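Keeping the Page in Place: A Conversation with Seija Leinonen

The music library at Drirnbridge occupies the ground floor of the former administrative wing, between the rehearsal rooms and the instrument store. It holds 2,029 catalogued items, most of them parts and scores lent to pupils, accompanists and visiting players. Seija Leinonen has been its head for 12 years. She received us at nine in the morning, before the first lessons, to speak about a subject that rarely appears in the annual report: how printed music is placed on a stand, how it is held there, and what becomes of it when the work is done badly.

"People assume that a music library is concerned with shelves," Ms. Leinonen said. "The shelf is the safest place a sheet will ever be. Damage occurs on the stand, or on the way to it."

Her department began keeping a record of damaged loans in June, at the request of the head of keyboard studies, Martti Lahtinen. Of 802 items returned during the period under review, 35 required repair. Torn lower corners were the most frequent fault, followed by creases across the middle of the page.

"I had expected coffee," she said. "There was very little coffee. There were a great many corners."

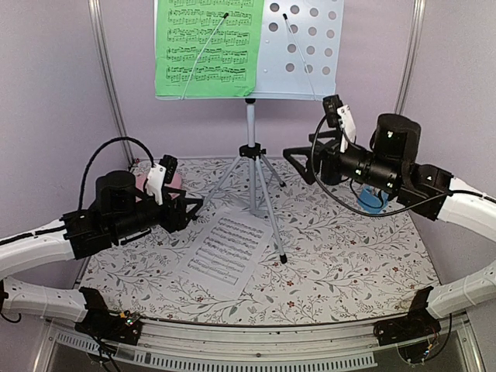 Photo: Drirnbridge Music Library

The library's position is that loose sheets call for more care than bound volumes. A bound volume has weight and a spine, and it will generally sit where it is put. A single sheet slides, curls and catches the air from a door. For this reason the library asks borrowers to lay out all of their sheets flat on a clean cloth before any of them goes onto the stand.

"One should know the order before one begins," Ms. Leinonen said. "If the second page is lying on the cloth in front of the stand, the hand goes to it without searching. If it is in a bag on the floor, it will be pulled out by whatever part of it the fingers find first."

She has firm views on the cloth. It should be cotton, washed without softener, and large enough to cover the table to its edges. The pattern is of no importance. Several of the cloths in use at Drirnbridge were sewn by Gladys Huanca, who teaches violin to the junior classes and who objected to the plain gray felt that had been supplied before.

Colored paper is another settled matter. Working copies for lessons may be printed on green stock, while concert copies remain white. The arrangement was proposed by Mr. Lahtinen after a pupil took a heavily penciled lesson copy on stage at Musness, and it has been kept ever since. Ms. Leinonen admits that she resisted it at first.

"I found the green rather loud," she said. "But I can see across a room which sheet is meant for pencil and which is not, and I have stopped complaining. The contrast is good, provided that the printer has enough toner. We had one term in which it did not, and the ledger lines suffered."

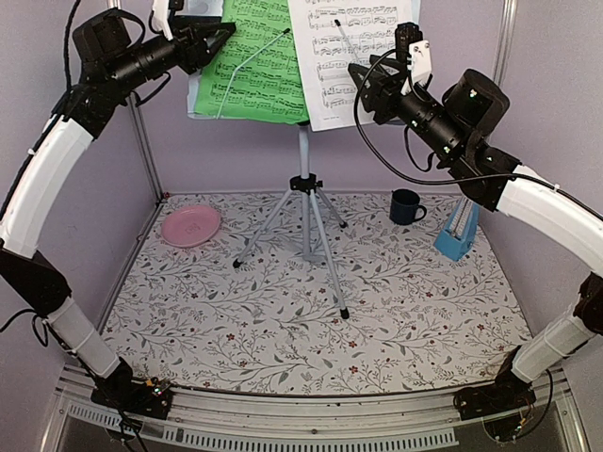
On the question of stands, she prefers a desk that stands on a tripod and can be adjusted by one person. The legs should be opened fully before the music is added, and the rubber feet should be inspected at the start of each term. A missing foot is easily overlooked on carpet. On a tabletop it allows the stand to creep whenever a page is turned.

The library tested stands from two suppliers, Gadorine and Väisänen, over the course of a winter. Ms. Leinonen declined to name a winner. The former folded more neatly, she said, and the latter was easier to level, and pupils were divided on both points. What the trial did establish was that the height of the desk mattered more than its make. When a stand was set too low for the player, the top of the sheet tended to fall forward.

Two sheets side by side are, in her view, the most that a desk of ordinary width should be asked to carry. A slight overlap at the center is acceptable. The sheet that will be removed first should lie in front.

"Pupils will try to place three, and sometimes four, with the outer ones hanging in the air," she said. "I understand the wish to avoid a page turn. I ask them to learn the page turn."

This led to the matter of page holders, on which the library receives more questions than on any other. The thin arms fitted to many stands are often ignored, or else swung across without regard to what lies beneath them. Ms. Leinonen recommends that each sheet have its own holder, and that the holder be lowered with one hand while the other keeps the paper flat against the desk.

"The arm should rest on the paper," she said. "It should not be dragged over it. If it must be moved, lift it, move it, and set it down again. It takes a second longer." 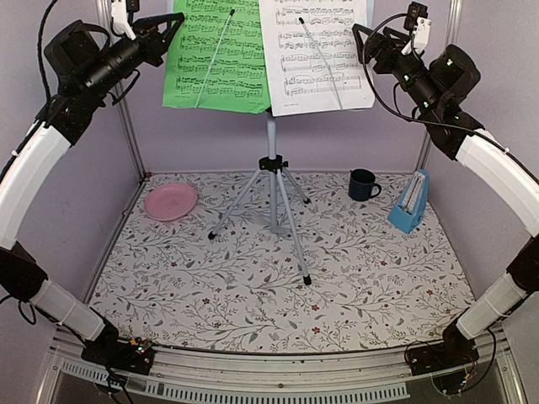

She is less strict about the angle. Some teachers insist that holders be kept to the outer margins so that no note is obscured. Caoimhe Coughlan, who accompanies the senior singers, sets hers on a slant across the page and has done so for years without difficulty. A narrow rod hides little, Ms. Coughlan maintains, and the player who knows the piece will not miss what is behind it. Ms. Leinonen permits both practices. Her one condition is that the holders be lifted clear before the sheet is taken away, a rule that she traces directly to the torn corners in the record.

Piano music presents its own difficulties. The pages are dense, the fingering is small, and the sheets are often large. Ms. Leinonen observed that a big sheet of light paper seldom stands straight without support. It leans, then it curls, and the pupil presses it back with a thumb in the same spot each time until the print begins to fade. She would like thicker stock for all keyboard loans and has asked for it in two successive budgets.

"With a page full of sixteenth notes and long slurs, the eye needs the paper to be still," she said. "A reader can follow a great deal on a slant, but a moving line is very hard."

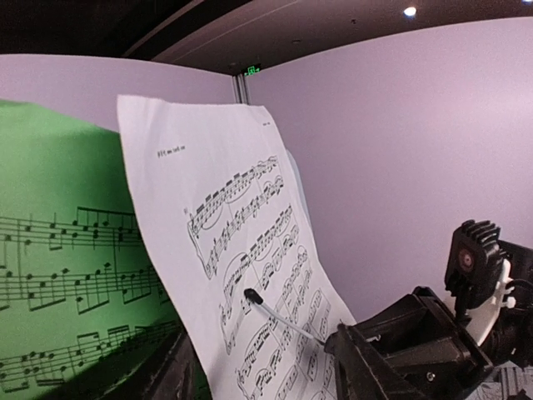
Pencils, when they are used, should be soft and should be applied with the sheet lying flat. Marking a page while it stands on the desk pushes the paper into whatever is behind it, and on a perforated desk the point may go through a hole. The library keeps a box of repaired sheets that show this fault, and Onni Pitkänen, who carries out the repairs, brings it to the introductory session for new borrowers.

Mr. Pitkänen joined us briefly toward the end of the conversation. His work is done with thin Japanese tissue and wheat paste, and a torn corner occupies him for longer than most borrowers imagine — the paste must dry under weight, and the sheet cannot be lent again until the following day. He asked that readers be told not to use adhesive tape. Ms. Leinonen asked that this be repeated, and it is repeated here: adhesive tape should not be used on any item belonging to the library.

The department will continue its record of damaged loans through the coming year, with a separate column for keyboard music. Revised borrowing notes are being prepared and will be placed at the front desk, together with a small supply of Ms. Huanca's cloths, which may be borrowed on the same card as the music and returned with it.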